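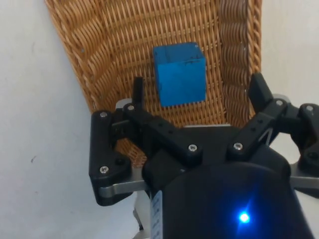 Zeyu Jiang wrote back first and asked whether the prayer text was really lost, or whether it was still in the database and just not showing up on the page. Good question, and I should have said so when I opened this ticket. It's still there! I can see all of it in the editor. It just stops dead on the public side.

So, from the top. I look after the prayer pages for our parish, Peltwood, and we run the whole thing on Kellita with the Nurkemex theme. People send in intentions, novenas, litanies, prayers their grandmother taught them (my favorites), and I paste them in and tidy them up. In October we moved to the new version and everything looked fine until somebody called the office because the Litany of the Saints quit halfway through the martyrs.

What I see: any prayer longer than 4000 characters gets chopped, no "read more" link, no Amen. Short ones like the Memorare and the Angelus are perfect. The novenas are a mess because all the days are on one page, so you get as far as day 4 and then the footer.

What I tried, in order:

Cleared the cache. Nothing.

Switched off the Xie plugin (it does our daily readings). Nothing, and then the readings vanished and I got two emails before lunch, so I switched it right back on.

Pasted the Litany in again as plain text, no italics for the responses. Same cut, same spot, right in the middle of "pray for us." 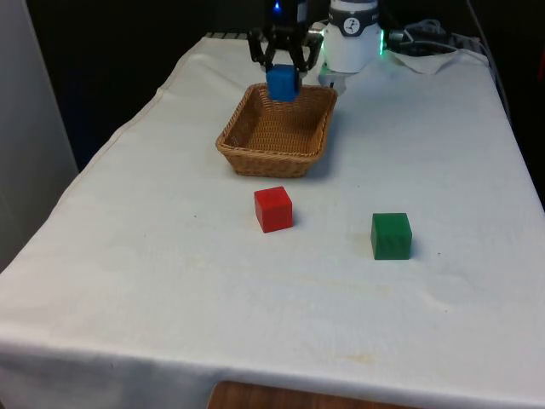

Then I tried it on the other theme, the plain one that comes with Kellita, and the whole Litany showed up, start to finish. I got pretty excited at that point! So I'm guessing it's in Nurkemex, but I poked through every settings screen and the only number I found was an excerpt length, set to 200, and that's for the front page list. I changed it to 8 to see what would happen. The list got very short and the Litany stayed broken. I put it back.

Update, December 21, 2023: Zeyu sent a patched template file for the prayer pages. I uploaded it and the Litany is whole again, and so is the St. Joseph novena, all the days. The one still cutting off is the Christmas novena, which I'd really love to have working while people are praying it. That one has an old shortcode at the top, so maybe it's loading a different template? I'm leaving the ticket open and sending the page source over tonight. 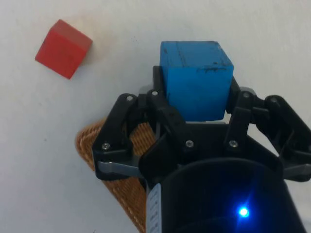 Red and blue wooden cubes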